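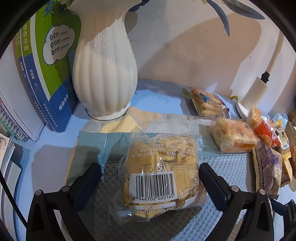 # The paper that reads itself aloud

The Jurar Courier has a print run of 500, and most copies are gone before lunch. Some go to the bus depot and the two bakeries. A stack is left at the clinic. The rest are sold by hand at the market, where the person selling will usually tell you what is on the front page whether you buy one or not.

Wilmer Agudelo started the paper 17 years ago, after the regional daily closed its office in town. He had been its only reporter there. When the office shut he was offered a desk job in the capital and turned it down. He kept the office key for a while, he says, and then one day the lock had been changed.

"I already knew who to call when the water went off," he says. "In the capital I would have had to start again."

The Courier covers the town council, the courts, the price of feed and the state of the road to Elel. It has a staff of two, counting Agudelo. The other is paid by the page. For years the advertising came mostly from the council itself, in the form of public notices, and that is where the trouble began.

In April the paper published the contract for the new bus shelters. The document was public in theory. Anyone could ask to see it at the council office during opening hours, but copies were not given out and phones had to be left at the desk. Agudelo went in on several mornings and copied it by hand into a school notebook. The contract had gone to a firm called Potodley, which had not built a bus shelter before and whose listed address was an apartment over a tire shop.

The story ran across a page and a half, with Potodley's reply printed in full beside it. The firm said it had met every requirement and would finish the work on time. The council made no comment. A few weeks later the public notices stopped coming.

There was no letter. Agudelo rang the clerk's office and was told that notices would now be posted on the council's own website. He asked whether this applied to all newspapers and was told that it did. There are no other newspapers in Jurar.

Pressure of this kind is harder to write about than an arrest or a raid. No one was threatened and no equipment was taken. A public body stopped spending money in one place, as it is generally allowed to do. Groups that record attacks on reporters have a box on the form for violence and a box for detention, and a small paper losing its main advertiser may not fit either of them. But the effect on what gets printed can be much the same.

The Courier went from eight pages to four. Court reports were the first thing to be cut, then the school results. Agudelo kept the council page.

What he did next came from his sister, who runs a hair salon near the market and was tired of customers asking her what was in the paper. She suggested he come in and read it to them. He did, and then he read it at the depot, and by the end of that month he was recording it on his phone and sending it out as a voice message. It lasts as long as it takes to boil a pot of beans – that is how one listener described it, and he has used the line in his own promotion since.

The message is free. At the end he gives the price of the printed paper and asks people to buy one if they can. Sales have gone up a little. More useful, he says, are the replies. People who would never write a letter to the editor will talk into a phone for three minutes about a blocked drain. He listens to them all in the evening with the notebook open.

One of those replies led to the paper's second story on the shelters. A driver on the Jin route said that the shelter at his last stop had a roof but no bench, and he wanted to know if a bench had been paid for. Agudelo went back to the notebook. The contract listed benches at every stop.

He drove out to look, took the measurements himself and sent his questions to the council and to Potodley on the same afternoon. The council has asked for more time to answer. The firm says the benches are on order.

The Courier is still at four pages. A print shop in Elel has offered to let it pay late through the end of the season, and Agudelo is trying to sell small ads by the line to shopkeepers who have never placed one. He writes the text for them at the counter and reads it back before he leaves.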